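How to clean out a big parts bin

Every deep bin starts life smooth and ends up as a museum of everything ever dropped in it. Ours gets done on a Wednesday, mostly so that Tharun can't claim he forgot.

1. Stop the cell and lock it off. Keep the key in your own pocket.
2. Lift out any parts left on the floor of the bin, including the one that has been hiding in the corner since July.
3. Vacuum the corners first, then the middle. A broom just moves the grit somewhere harder to reach.
4. Wipe the sloping sides from the top down with a damp cloth. Starting at the bottom means doing the bottom twice.
5. Run a gloved hand over the floor. Scratches and cloudy streaks can stay. Raised burrs need filing flat.

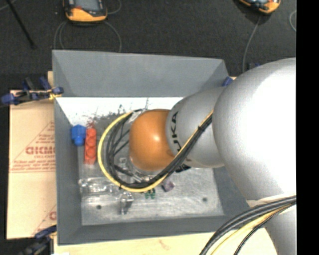
Scuffed bin floor, with the KUKA arm reaching in.

6. Dry everything, sign the sheet and hand back the key.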